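6. Working with pointed, heated and powered hand tools

6.1 Scope

The rules in this section apply whenever a hand-held gripper is used to hold soft goods while the other hand works on them with a tool. Soft goods means bags, garments, covers, cord and similar items. Rules for hard parts are in section 7. Rules for cutting tools are in section 8.

Read all of section 6 before the first session of the day. New operators at the Mesville site also need a sign-off from Reda Soliman or Aitana Cuesta.

6.2 Before you start

1. Check the number on the gripper label against the number on your session sheet. If they differ, stop and get the right unit.
2. Close and open the fingers 3 times with nothing between them. They should meet without rubbing.
3. Look over both fingers for cracks, nicks and dried glue. Replace a damaged finger as described in section 4.
4. Tighten any loose screw on the housing by hand. Do not use a power driver.
5. Put a glove on the hand that will hold the tool. It must fit closely at the wrist.
6. Roll up or fasten loose sleeves on both arms.
7. Clear the mat under the work area. Other items waiting to be handled may stay beside it, outside the reach of the tool.

Note: Thin knit gloves do not protect against needle points. They are accepted for light tool work only. For heated tools, use the gloves listed in Appendix B.

6.3 Holding the item

1. Grip the item where the fabric is thickest or gathered. A drawstring neck or a folded seam holds better than a single layer.
2. Leave 3 inches of free fabric between the fingertips and the point where the tool will touch, if the item is large enough. On small items, use as much space as you can get and go slower.
3. Tug once with your free hand. If the fabric slides, let go and take a new grip.
4. Keep the gripper still from this point on. The tool moves to the item.

Caution: Do not hold the item in place with bare fingers while the tool is pointed at it. If the gripper cannot hold it alone, record the item as "not suitable" and move on.

6.4 Using the tool

1. Bring the tool in from the side, with the tip angled away from your gripper hand.
2. Stop when the tip reaches the fabric. Check that you can see it.
3. Work in short actions and lift the tip clear between them.
4. When done, set the tool down before you open the gripper.

Caution: Glue stays hot after the trigger is released. Wait 20 seconds before touching the spot or putting the item back on the pile.

Caution: On dark fabric a fine tip is hard to see. Work in daylight or under a lamp, and stop if your own arm puts the work in shadow.

6.5 Stopping and reporting

Stop the session if the item slips, the tip touches a finger of the gripper, or the status light goes out. Write down the unit number, the item and the time, and send the note to Lahcen Hamdy the same day. Slips with no contact are reported too.

Operator comments on this section
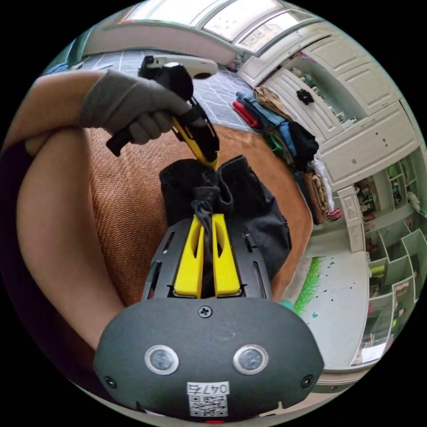 Hala Ashour: Could 6.3 step 2 give a smaller distance for pouches and little bags? With 3 inches free the top flops over and I end up chasing it with the tip. I'd like to see a fixed minimum in the next revision, so two people checking the same session come to the same answer.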